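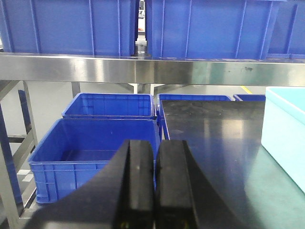
Tredeck two-finger gripper with wrist camera, reviewed after one budget cycle

Rating: 4 out of 5

We bought the Tredeck in July for a tote-handling cell. The price was 3,000 for the gripper and camera bracket together. Neves quoted less for the gripper alone, but their bracket was a separate line and the lead time was longer. Usska sells a similar kit with a bigger stroke that we didn't need.

What went well. The adapter plate fit our arm with no machining. The fingers are plain black blocks that come off with hand tools, and a spare pair costs 200. Order the spares with the first purchase so you only pay shipping once. The camera looks out past the fingers, and the operators like having that view when they set up a new position.

What cost more than planned. We had put 1,000 in the budget for integration and spent all of it before the first tote moved. Most went to cable management and a longer camera cable. The one in the box is too short for an arm that has to reach under a shelf. Software setup took 60 hours of our own time, and I had no line for that at all. Put one in.
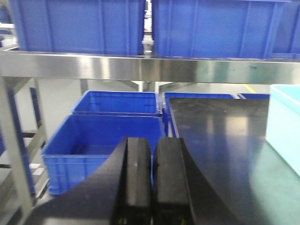 Working position at the rack, with blue bins on two levels and the dark work surface at right.

Check clearance before you order. The gripper body is a lot wider than the fingers, and the drawing in the quote only dimensions the fingers. Ask for the full envelope and compare it with your shelf height and the gap between totes. Shiny steel is worth a thought too. Our rack beam throws reflections into the camera, and we ended up adjusting exposure twice.

Support is handled through Bulorum, the distributor. They answer email within a day or so and don't pick up the phone much. The manual is thin on maintenance intervals.

I would buy it again for light plastic bins. For full totes I would price the Usska first.

Pros: easy mounting, cheap fingers, useful camera view
Cons: short cable, wide body, thin manual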